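2026年7月5日 作業ノート

午前。作業台まわりの片づけ。9月の棚替えまでに、ぬいぐるみ類の置き場を決めることになっている。決めることになってから、だいぶ経つ。

まず台帳の照合から。Riltbergの倉庫から戻ってきた分に古い管理番号がついたままで、255番が2つある。片方は歯の形をした赤と白のやつ、もう片方は黄緑の洋梨みたいなやつ。どこをどう間違えたら同じ番号になるのか、当時の台帳を見ても書いていない。書いたのはたぶん自分なので、深追いはやめた。歯のほうを255のまま残し、黄緑は末尾に回す。

黄緑の名称欄は前任の字で「なし(洋)」。読みようによっては名称なしである。てっぺんが尖っていて、正面に濃い緑のひれのような筋が縦に入っているから、果物と言い切る自信もない。恐竜説も根強い。今回は「緑・尖り」で登録した。検索で出てくればそれでいい。

白い布は洗い替えが見つからず、しわのまま台に掛けた。アイロンはGillの部屋にあるはずだが、取りに行くと別の用事を頼まれるので行かない。前の垂れは長めに残す。短くすると台の下に押し込んだ箱が丸見えになる。

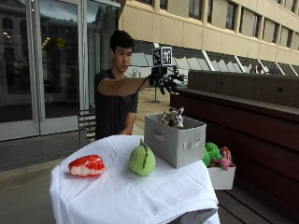 収納はFultarの布箱で統一する案が通りかけている。1個800円、軽い、持ち手の穴がある、と長所は確かに並ぶ。短所は側面がだれてくること。中身を詰めれば立つが、詰めると上から出る。キリン柄は入れても頭のほうが余るので、蓋つきに替える話は当分なしでいいと思う。Clusmontの硬い箱なら2,000円で形は崩れないものの、角に脛をぶつけた人間がすでに複数いる。自分も入っている。

分類の方針(仮)
・色で分けない。前回やって、赤の箱に歯だけが入って終わった。
・大きさで分ける。箱から出るものは出たままでよしとする。
・布箱の札は正面の持ち手の下に貼る。穴にまたがって貼らないこと。手を入れるたびに破れて、そのたびに誰かが貼り直している。
・戻すときは台帳の番号順でなくてよい。守られたことがないので、この際規則のほうを消した。

午後。歯のぬいぐるみの手入れ。赤いところは表面につやがあって、乾いた布で拭くと余計に毛羽がつく。固く絞った布のほうがまし。白い粒々の間に糸くずが入り込むので、ピンセットで取った。ぬいぐるみの歯の掃除に小一時間かけ、自分の歯科の予約は先月から延ばしたままである。

キリン柄は箱から出して洗濯表示を探したが、それらしい布片は根元で切られていた。肌触りが気になって切る人がいるのはわかる。洗い方がわからなくなるのもわかる。とりあえず手洗い、陰干しと台帳に書いた。根拠欄は空白。

残り
・緑・尖りの新しい番号を札に書く(ペンがまた無い)
・布箱をもう2個頼む。色は薄い灰色で揃える。在庫がなければ濃いほうでも可
・Riltbergに番号の件を連絡。文面は穏やかに
・白布の洗い替えを探す。見つからなければGillの部屋へ行く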